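Computer Repair and Refurbishing Technician (Desktop Computers)
Durngate Workshop
Reference number: 2209

Type of work: paid position, 30 hours per week
Number of places: 10
Contact: Jolien Dijkstra, workshop coordinator

About the position

Gekach is looking for people who like to work with their hands and who are not afraid of the inside of a computer. In our Durngate workshop we take in used desktop computers from offices and schools, we open them, we check which parts are good, and we prepare them for a second user. Computers that cannot be prepared are taken apart, and their parts go to our parts store.

Most of what arrives with us is the tower type. Offices often replace all their machines in the same month, and then we receive many of one model. This is pleasant for the technician, for after a few days you know the model very well and you find the latches with your eyes closed. In other months everything is mixed, and you need more patience and more looking in the service manual.

You do not need a diploma in electronics. We ask for careful hands, good eyes (glasses are of course fine) and the habit to write down what you did. The rest we can teach you.

The work at the bench

Each technician works at a bench with a slotted aluminum top. The tower is laid on its side with the side panel off, so that all parts can be reached from above. From this position you work through the computer in a fixed order: power supply, cables, memory, expansion cards, processor, drives. The order is printed on the work sheet, and we ask you to follow it also when you are in a hurry.
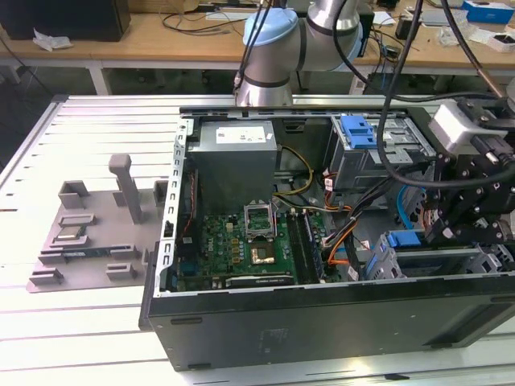 Your tasks

1. Opening and first inspection. You remove the side panel, look for dust, damage and missing screws, and copy the details from the label of the power supply to the work sheet. If there is damage to a cable, you stop and mark the computer with a red tag.

2. Cables. You learn to follow every cable from its beginning to its end before you pull on it. In a used computer the cables are not always lying where the manufacturer has put them. The power wires often hang over the motherboard and must be moved to the side gently, with the connectors held by their plastic body and never by the wires. Data cables to the drives are checked for bends and for broken clips.

3. Processor and socket. This is the part of the work that asks for most concentration. The metal retention bracket of the socket is lifted, and the processor is held only by its sides. Contacts are not touched with the fingers, also not with clean fingers. You inspect the socket with the magnifier, and if you have a doubt you ask a colleague to look too. We prefer ten questions over one bent contact.

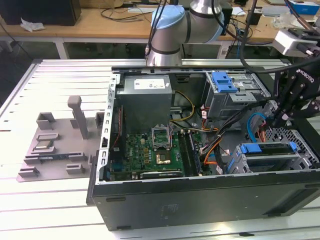

Desktop tower on the bench, with the socket bracket raised and the blue SATA cable near the drive bays.

4. Memory. Modules are taken out by opening the latches of the slot, placed in an antistatic tray and tested in the test station. Good modules go back in matching sets. When you put a module back, press straight down and check that the latches have closed.

5. Drives and drive bays. Many office towers have plastic release latches and clips on the drive bays, so that you do not need a screwdriver. Old plastic can break, therefore please do not use force. Every hard drive is registered and brought to the data room before any other test is done with it. No drive may stay on the bench at the end of your shift. This rule has no exceptions.

6. Expansion cards. Graphics cards and other cards are removed, cleaned and tested separately. You write the name and the model from the card on the work sheet exactly as it is printed, also when you think that everybody will understand a shorter version.

7. Closing and final test. After the parts are back in their place, you check one more time that no cable touches a fan, you close the case and you let the computer run the long test. A computer that passes receives a green tag with your initials.

8. Keeping the bench in order. Screws go in the magnetic dish, tools go back to the board, and the bench is wiped at the end of the shift. The next person has to be able to start immediately. 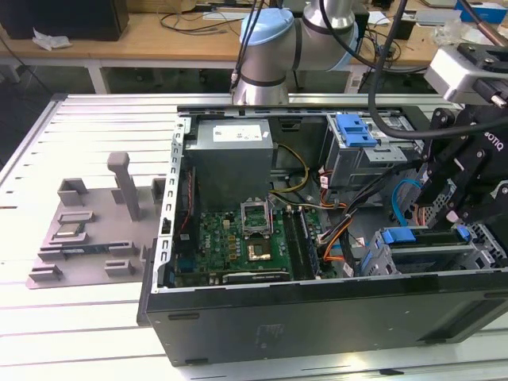 What we ask from you

You have steady hands and you can concentrate on small parts for a longer time.
You can read English well enough for a service manual. Speaking does not need to be perfect. In our team we have many accents.
You can lift a desktop computer from a cart to a bench. If this is difficult for you, write it in your application and we will look for a solution together.
You can distinguish wire colors, or you are willing to work with our color reader.
You are at least 18 years old.
You are honest about mistakes. A part that was dropped must be reported, even if it looks fine.

Useful, but not required

Experience with repairing computers, phones, bicycles, sewing machines or other things with small parts.
Some knowledge of Linux, for the test station.
A first aid certificate.

What we offer

A paid introduction of ten working days. In this time you work beside an experienced technician and you do not have to reach any number of computers.
A contract for one year, with the possibility to continue.
Tools, antistatic wrist strap, work coat and safety glasses. You do not need to bring your own tools, but if you have a screwdriver that you love, you may use it after it has been checked.
Travel costs by bus or train are paid back each month.
Lunch in the Abernathy building next door, for a small price. There is always a warm vegetarian meal.
The possibility to buy a refurbished computer for your own use, at cost price, after your first half year.

Working hours

The workshop has an early shift and a late shift. The early shift begins at 7:30 and the late shift at 12:30. You choose one shift at the start and you can change it every two months if there is a place free. We do not work in the weekend. Between the shifts there is a short handover at the bench, where you tell the next technician which computers are open and what is still missing.

New technicians can start in July or after the summer. The next group after that will begin in January.

How to apply

Please send a short letter and a list of your previous work to Jolien Dijkstra. One page is enough for the letter. We are more interested in one thing that you have repaired, or have tried to repair, than in a long description of your character. You may add a photo of the repair, but this is not necessary. A photo of yourself we do not need.

Write the reference number 2209 on your letter. You can send it by post to Gekach, Durngate Workshop, room 842, or leave it in the mailbox at the entrance during opening hours.

We must receive your application at the latest on Wednesday, June 30, 2021. You will receive an answer within two weeks, also when the answer is no.

The trial morning

Candidates who are invited come for one morning to the workshop. First there is a conversation of 30 minutes with Jolien and one of the technicians. After that you take a seat at a bench and open a computer, remove the memory and one card, put them back, and fill in the work sheet. Speed is not measured. You may ask as many questions as you want, and you may use the manual. Please wear closed shoes, and leave rings and bracelets at home or in the locker.

Applicants who have applied at our location in Borton before are welcome to apply again. Please mention it in your letter, so that we can find your earlier papers.

Questions about the work or about the access to the building can be asked by phone through the reception of the workshop. Ask for Jolien. She is at the bench in the morning and can call you back in the afternoon.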